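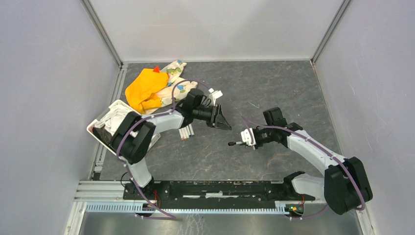

By Youssra El Khatib

Press Room / Announcements / Small Business

Home News Our Shops Stockists Contact

Last updated: January

I've been told a press release should sound like it was written by a lawyer, but I run a candy company and I'm far too excited, so you're getting me instead. Zuslow is opening its second shop! The doors open at 10 a.m. on the first morning of February, in the old Grinier shoe store on the corner, and yes, the big curved window is staying.

If you're new to us, we make soft caramels, fruit jellies and salted toffee, all cooked in small batches in the kitchen behind our first shop. Garba Obi does most of the cooking. He started with me when we had one burner and a card table, and last year he and the kitchen crew got through 1,390 batches. I still can't quite picture that much sugar in one place.

The new shop is a lot bigger than the first one (you can turn around in it without knocking over the toffee) and it has a long counter where you can fill your own box. There will be 67 kinds of candy on opening day, and a box holds as many as you can fit with the lid closed. My brother-in-law Ashraf Mansour has already tested this — the lid was bulging, but we let it go. 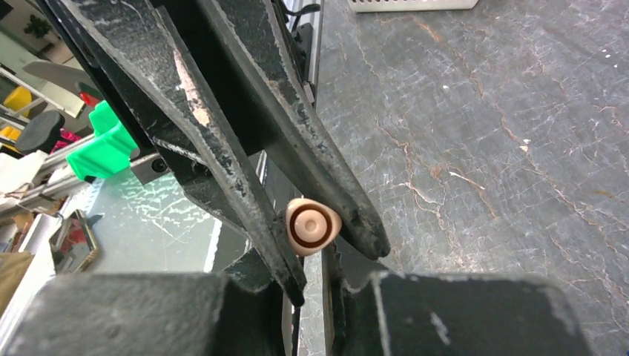 Our peach creams are the one thing everybody asks me about, so let me get to them. We stopped making them two summers ago when our old fruit supplier closed, and I have had letters. Real ones, with stamps! Nesma Gaber in our kitchen has spent months on a new recipe with fruit puree from Hassanpour, and it's finally right: softer in the middle, less sweet, with a bit of lemon at the end. The shape is changing too. The old ones were square, and the new ones are little rounded cones in a pale peach color. They'll be sold at both shops, and the first 100 customers through the new door get a bag free.

We're hiring as well. I need people for the counter and one more pair of hands in the kitchen, early shift, and you don't need to have made candy before. Driss Helmy is running the new shop and he'll be the one talking to you, so be nice to him, he's barely slept. He's been painting shelves and arguing with the delivery people

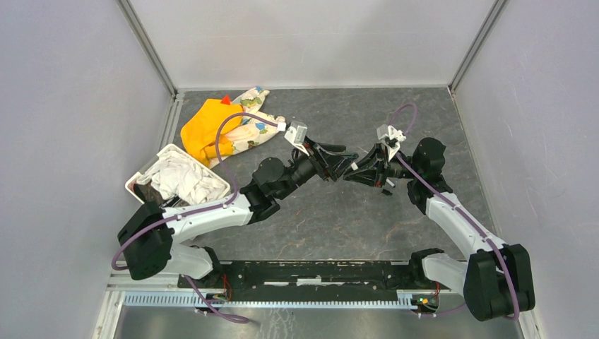
over the shelf brackets, which came in the wrong size twice. They're up now, and the paint is dry. The gift boxes come from Suvico again, in dark green this time, and we have 70 of the big holiday tins left over that will go out at half price until they're gone.

The first shop isn't going anywhere, by the way. Same hours, same bell on the door. If you write for a local paper or a food page and you'd like to come by before we open, call the shop and ask for me or Driss. Mornings are best, and we'll have caramels out.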